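Dull rings on polished red marble - can I fix these myself?

Asked in Home and Garden > Benchtops and Floors

otport_reno

We bought a unit in Otport in November and it came with a red marble benchtop with white veins. The polish is good over most of it, but at the end near the kettle there are five or six dull rings and one larger dull patch the shape of a saucer. You can't feel much with a fingernail. They show up when the light is low and vanish when you look straight down.

I have tried dish soap, methylated spirits and a paste of bicarb left on overnight. The bicarb did nothing. The previous owner left half a bottle of spray cleaner under the sink with citric acid on the label and I suspect that was used on the bench for years. 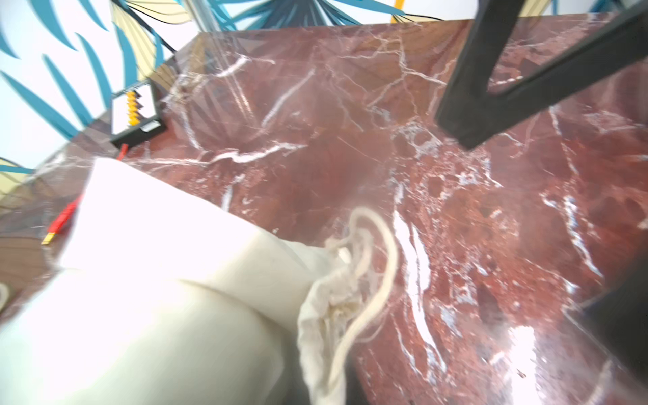 A bloke from a stone place in Fultdale quoted me over the phone to re-polish the whole top, and it was more than I wanted to spend on a few rings. He also said it should be sealed afterwards. I don't know if it has ever been sealed. Water dropped on it sits for a good while before it leaves any mark, if that helps.

Two things I would like to know. Are the rings stains or damage? And is there a product from the hardware shop that will bring the shine back, or is it a job for a machine?

Montri Nakpan

They are etch marks. A stain is something that has soaked in and usually makes the stone darker. An etch is where acid has eaten a thin layer of the surface, and it looks pale or dull. Lemon, vinegar, wine, tomato and soft drink all do it, and so does your spray cleaner. Bicarb poultices draw out stains, so they won't help with this.

For light etching that you can barely feel, buy marble polishing powder. It is sold in small tubs and you won't need much. Steps:

Wash the area with pH-neutral cleaner, rinse it and dry it.
Put a teaspoon of powder on the ring and wet it with a little water until it is like thin cream.
Rub with a damp felt pad or a folded cotton cloth in small circles, pressing firmly. Add water if it drags.
Wipe off, rinse with clean water, dry and look at it from a low angle.
Repeat if needed. The second go usually does more than the first.

Start on the least visible ring. Dark stone shows every mistake, so work a bit past the edge of each ring to blend it.

If you can feel the edge with a nail, the powder won't be enough and you will need diamond hand pads, used wet, working up through the grits and finishing at 4000. Don't skip any. I did a vanity top in Bundstead this way and it took most of a Thursday. The set cost me almost 100 dollars and I have used it on three jobs.

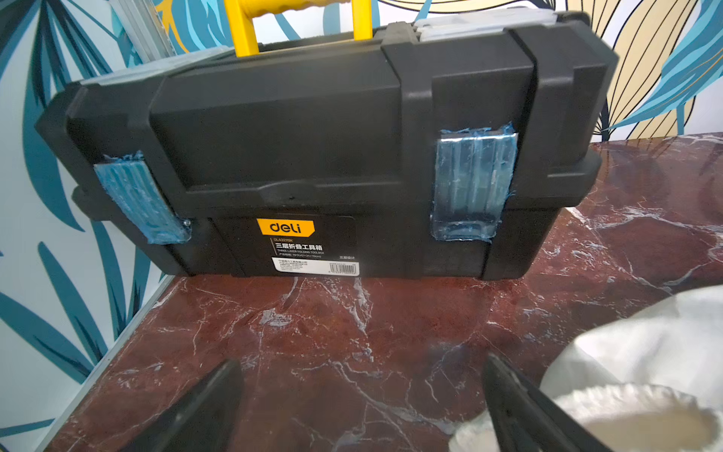
Toolbox with the yellow handle, on the marble.

On sealing: a sealer goes into the stone and slows down staining. It does nothing against acid, so a sealed bench will etch the same as an unsealed one. If your water drop sits for a good while, I would leave sealing for now. When you do it, wipe the sealer on thinly, give it the time on the tin and buff off everything that is left. If it dries on the surface you get a haze, and that is a worse job than the rings.

gumleaf22

My mum used car polish on hers and it came up fine. Wouldn't do it where you put food though.

Chareonsuk Tiling

Agree with Montri about the powder. A few things to add.

Tape off the sink edge and any timber before you start, because the slurry gets everywhere. Don't let it dry on the stone.

Some red marbles have been filled with resin along the veins at the factory. The resin won't take a polish the way the stone does, so a vein can stay a bit dull even when the rest comes up well. That is normal and more rubbing won't change it.

Day to day, use a soft cloth and neutral cleaner. Throw out the citric acid spray. Keep a tray under the kettle and anything with lemon in it.

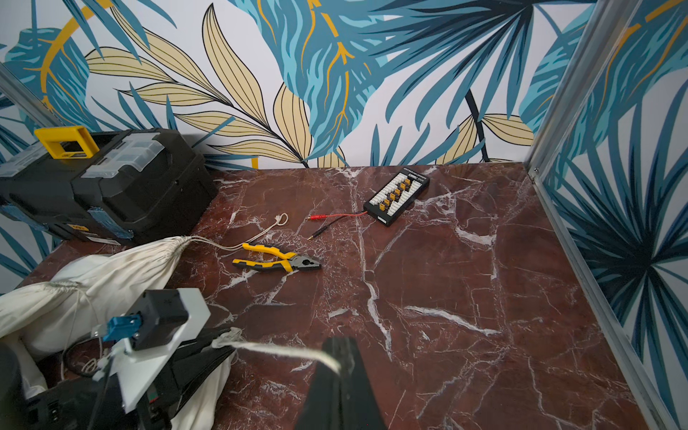

How long should I wait before using the bench after polishing?

Polishing powder needs no curing time, so once it is rinsed and dried you can put things back on it. If you have sealed it as well, go by the tin. The one I use says 60 minutes before light use and overnight before it gets wet.

otport_reno

Thanks all. Did the smallest ring this morning with the powder, two goes, and I can't find it now. Will do the others on the weekend. The saucer patch I can just feel along one side, so that might be a job for the pads.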